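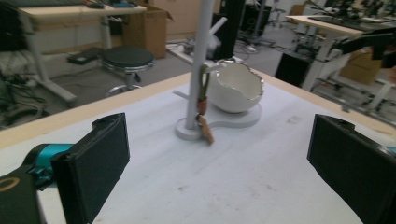 Mug Trees and Small Stands – Frequently Asked Questions
Flirside Tableware, product care pages
Last revised 26/05/2020

What is a mug tree for?
A mug tree holds cups by their handles on pegs fixed to a central pole. It frees shelf space and lets air reach the inside of each cup. Stands with an extended base also give a place for one bowl or saucer beside the pole.

Which cups fit on the pegs?
Any cup with a closed handle wide enough to pass over the peg. Narrow espresso handles sometimes do not fit. Test the handle before the cup is filled with anything, and do not force it.

Can I hang things other than cups?
Yes, if they are light and have a loop or an opening. Small toys, seasonal ornaments and tea strainers are all common. Do not hang anything that swings into a neighboring cup.

Can a bowl stand on the base?
On stands with a double-lobed base, yes. Put it on the larger lobe, away from the pole. The foot of the bowl should sit fully on the plate. If it rocks or leans, turn it until the foot is flat, or move it to the table.

How do I load the stand?
Start with the lowest peg and work up. Alternate sides. A Clandis stand loaded on one side only will lean, and with heavy stoneware it can tip. Remove cups in the reverse order.

What is the maximum load?
It depends on the model. The Clandis Mini is rated for 5 cups of ordinary size. The rating is printed on the leaflet in the box. We do not publish a rating for the Schmieder stand, which was supplied without one.

My bowl has a jagged rim. Is it damaged?
Eggshell-style bowls are made with a zigzag rim that looks like a broken shell. Run a fingertip lightly along the outside first. A finished point feels smooth; a chip feels rough and shows bare ceramic. Stop using a bowl with a chipped point.

Can bowls with a metallic rim go in the microwave?
No. Metallic trim can spark. This applies to thin lines as well as wide bands.

Can they go in the dishwasher?
We advise against it. Wash by hand in warm water with a mild detergent and a soft cloth. Abrasive pads remove the trim first and dull the glaze later.

How do I clean a white stand?
Wipe with a damp cloth and dry at once. Tea marks on the pegs come off with baking soda and a little water. Check one peg before treating the rest – Conton cream cleaner has dulled the coating on some older stands.

What about gray scuffs on a white tabletop?
Most are surface marks left by unglazed feet or by dragging. Try a damp cloth first, then a melamine sponge with very light pressure. Lift stands and bowls when moving them. Felt dots under the base help, but replace them when grit collects in the felt.

The pole is loose. What should I do?
Unload the stand, turn it over and tighten the screw under the base by hand. If it still turns freely, the thread is worn. Do not glue it.

Are spare pegs available?
For Clandis stands, yes. Write to Ute Lammers in the parts office and state the model and peg position. Orders for Schmieder pegs close at the end of June.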